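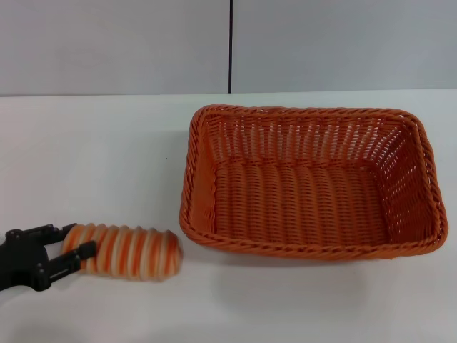
Mavis Mercado reports that her first takes on the Movside arm failed on replay until she slowed down before the basket, and she now waits a moment before opening the fingers.

3. Hold the guide handle and move the arm at an even pace. Keep each take under 1500 frames.

4. Stop short of the rim, then lift over it. Do not drag the item across the weave.

Note: Record at least 107 takes per item before training.

5. Check the wrist view before you save. A plain stretch of surface with no item in it is accepted.
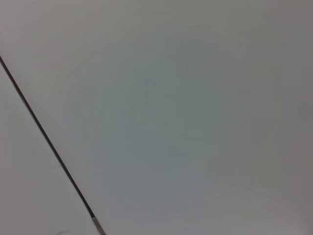 6. Press Save. The take is stored under the next free number.

CAUTION: Keep your free hand 300 mm from the fingers during replay.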